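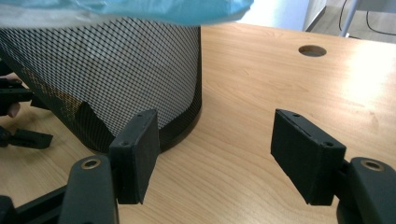

Our water was off for almost 30 hours in April, and I have opinions now.

I've been reading preparedness blogs for years (my sister Loubna Helmy calls it my disaster hobby) and I thought we were in pretty good shape. We had water in the hall closet! Cases of it! Then a main broke two streets over, the taps coughed and quit a little after six in the morning, and by lunchtime I'd figured out that I had planned for drinking and for nothing else.

Toilets, you guys. Toilets eat water. I was pouring nice clean bottled water into the tank and feeling sick about it. And dishes! I made pasta the first night because it was what I always make, which meant a big pot of water down the drain and then a starchy pot I couldn't wash. Loubna came by with two buckets from her rain barrel and took over the bathroom situation, bless her.

So we've been redoing things. I bought four stackable jugs from Mondus, the blue ones with the spigot, and I like them a lot except that the spigot drips if you don't crank it down hard. They live in the laundry room on the floor. Do not put them on a shelf. I weighed a full one on the bathroom scale and then I moved all of them to the floor.

The jugs are for drinking and cooking. Flushing water is now a 30-gallon barrel out back, filled from the downspout, with a lid and a scoop. The barrel was $129, and my husband thinks that's a silly price for a barrel. He's probably right.

I also changed the food shelf. Out went most of the dried beans, in went canned ones, plus soup, tuna, and crackers, things we can eat straight out of the can with a fork if it comes to that. Paper plates too, a pack of 200.

My neighbor Bouchra Mahrous swears by a Dostik filter for her rain barrel, and she's letting me try hers before I spend any money. I'll report back once I've used it for a few weeks. Until then the barrel is strictly for flushing and the tomatoes.

Next up is a written list on the inside of the closet door with the date each jug was filled. I started it last night and ran out of tape.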